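Product Review: Vamow Self-Healing Cutting Mat, Large
Equipment Reviews, Porkcombe Community Workshop
20/10/2024

The Workshop purchased six Vamow cutting mats in July to replace the vinyl sheets formerly used in the paper, textile and model-making rooms. The review that follows reflects regular use by evening classes and open-bench members. The Workshop paid full retail price for all of the mats and received no support from the manufacturer.

Construction and markings

The Vamow is a green mat printed with a fine white grid and diagonal angle lines. The grid was checked against a steel rule on each mat before it was issued. Five were accurate along both edges. The sixth drifted slightly toward one corner and was exchanged by the retailer, Geraghty Supply, without difficulty.

The white lines are thin, and members who work mainly with dark fabric have found them easy to follow. Members with weaker eyesight have asked for heavier lines at the main divisions, and the Workshop supports that request. The angle lines are useful for bias strips and for mitered corners in card. They cross the grid closely enough that beginners sometimes align work to the wrong one, and instructors now point this out at the start of each course.

Cutting performance

The surface was tested with a standard craft knife and with a rotary cutter. A total of 212 straight cuts were made along a single line on one mat, with a fresh blade fitted partway through. Light knife cuts closed well and could not be felt with a fingertip the following morning. Heavier cuts through mat board left a shallow groove that has softened but has not disappeared. The rotary cutter left almost no trace.

The mat compares favorably with the Pinano mat that the Workshop used in an earlier program. The Pinano is stiffer and stands up better to heavy board, but small offcuts of thread tend to lodge in its surface. The Vamow wipes clean with a damp cloth and a little dish soap. It should be kept away from irons and heat guns. One mat left beside a radiator developed a curl at the edge, which eased after two days under a stack of books.

Use on small tables 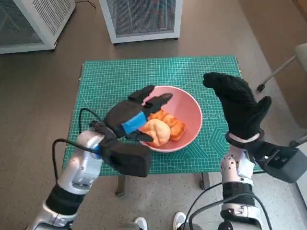 Table size deserves attention before a large mat is ordered. The Workshop's benches give full support on all sides, while the folding tables in the annex do not, and any part of a mat that overhangs will bend when weight is placed on it. Members also use the mats as general table covers between sessions. A mat lying flat on a small table serves that purpose well enough, as with the round pink bowl of bread resting on the green grid, a pale orange bun at the front and toasted pieces stacked behind it. Food should be cleared and the surface wiped before any paper or cloth is laid down, as grease marks transfer readily to both.

Storage and price

The mats must be stored flat or hung from a wide clip. Rolling is not recommended, and the packaging states this plainly. At 19 dollars each, the price is reasonable for a mat of this size in shared use. Individual buyers who cut only occasionally may be satisfied with a smaller one.

Recommendation

The Vamow mat is recommended for paper, fabric and light card. Departments that cut mat board every day should consider the Pinano or keep a separate board for heavy work. Replacement mats for the textile room will be ordered from the same retailer.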